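Notes from the Open Day at the Mellby Workshop

January 13, 2025

It was my privilege to attend the winter open day of the Mellby Workshop, at which the home assistance group presented its work on shelf tidying and object retrieval. The following account is offered for readers of this blog who were unable to attend, and in particular for those who wrote to me in November asking whether such visits are worthwhile for persons without a technical background. In my view they are.

Visitors were received at the front desk by Sunita Kapoor, who directs the group, and were divided into two parties. I was assigned to the second. The day had drawn 91 registered guests, and the organizers had limited each party so that everyone would have a clear view of the floor. Coats and bags were left in the hall. Photography was permitted except in the room where the arms are assembled.

Ms. Kapoor opened with a short talk on the purpose of the project, which is known within the workshop as Nenlow. Its aim is to allow a mobile robot to fetch and return ordinary household items from open shelving on spoken request. She explained that the group had begun with boxes and bottles placed on a bare table, and that progress on that task had told them very little about how the robot would perform in a home. For the past year they have therefore worked with wire shelving and with items of mixed size and stiffness. The list of items now stands at 369, and each is entered by hand with its weight and a note on how it may be held.

The demonstration was conducted by Reginald Esposito, an engineer with the group. The robot, called Pumby by the staff, was asked for several items in turn. I was struck by the length of time it spent looking before it moved — longer, I would say, than a person would tolerate from another person. Mr. Esposito told us that this pause had been lengthened on purpose. In the earlier version the arm began its reach as soon as a likely match was found, and soft items were often pushed to the back of the shelf.

Plush toys were of special interest to our party. They have no fixed shape, and one lying on its side may look quite unlike the same toy sitting upright. The robot succeeded with the first toy it was asked for and failed twice with the second before an operator stepped in. No attempt was made to hide the failure. Mr. Esposito recorded it on a sheet at the side of the room and continued with the next request.

Wire shelves present a further difficulty. The rods can confuse the depth readings, and a fingertip may catch in the grid when the hand closes low. A flat tray placed beneath an item removes the second problem, and the group runs its trials both with and without one. Glossy packaging was also mentioned as a cause of poor readings, and a guest from Ruiz-Ortega, a firm that supplies storage fittings, asked several detailed questions on this point. I regret that I did not follow all of the replies.

The question period lasted about 40 minutes. One guest asked when such a machine might be offered for sale. Ms. Kapoor declined to give a date and stated that the group has made no plans in that direction. Another asked whether the shelves are arranged to suit the robot. She replied that staff members arrange them before each session and are asked not to consult the operators while doing so.

I was less satisfied with the printed guide, which assumes a good deal of knowledge and includes no floor plan. The spoken presentations were much clearer. Guests with limited mobility should also be aware that the demonstration was given standing, although chairs were brought promptly when requested.

I wish to thank Ms. Kapoor, Mr. Esposito, and their colleagues for a well-ordered afternoon. Requests for the next open day may be made in writing to the front desk at Mellby.

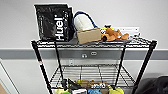

Wire shelving with plush toys and household items, Mellby Workshop.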